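Ticket 924: Wi-Fi drops in small office, second floor
Opened by: Revathi Pisharody
Assigned to: Sivaprasad Rao
Priority: normal
Status: resolved, monitoring

Reported: laptop loses the wireless connection several times a day when used at the desk. Reconnects by itself after 23 seconds. Wired connection at the same desk is stable.

Log

1. Checked the Drutotton access point in the hallway. Uptime normal, no reboots. Firmware is the March release.

2. Pulled the client history from the Wosik controller. Laptop moves between the hallway unit and the stairwell unit, then back. Over 200 roam events in one week.

3. Signal at the desk is nearly equal from both units. Transmit power was set to auto on both, and both had settled at maximum.

4. Replaced the laptop's wireless driver. No change. Rolled back.

Room: small office, white desk against a yellow wall.

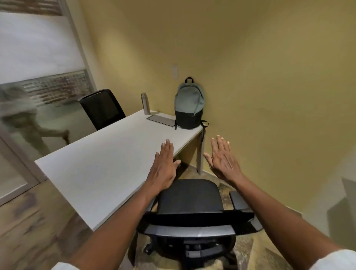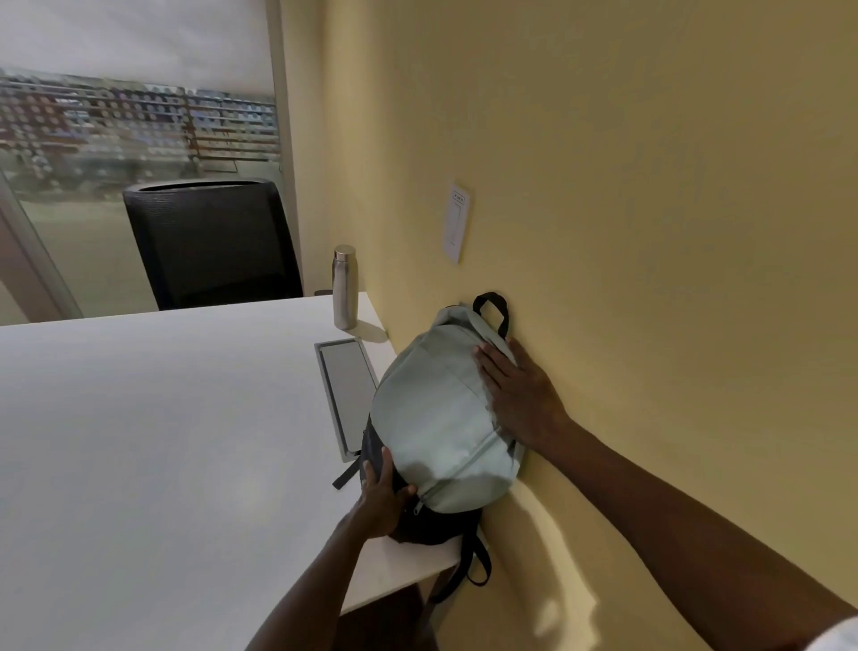
Does the laptop need a new wireless card?

The card is fine. It passed a 200 minute test next to the hallway unit without one disconnect, and the drops appear only where the two signals overlap.

5. Set stairwell unit to medium power, fixed. Hallway unit left on auto.

6. Roaming sensitivity on the laptop changed from high to medium-low.

7. Sun 5 July: remote check after the change. Two roam events overnight, no drops logged.

Open items: the Shetty printer on the same floor still joins the stairwell unit. Signal is weaker now but print jobs go through. If it starts to time out, lock it to the hallway unit and note it under this ticket.

Ticket stays in monitoring for one week, then closes automatically. Reply to reopen.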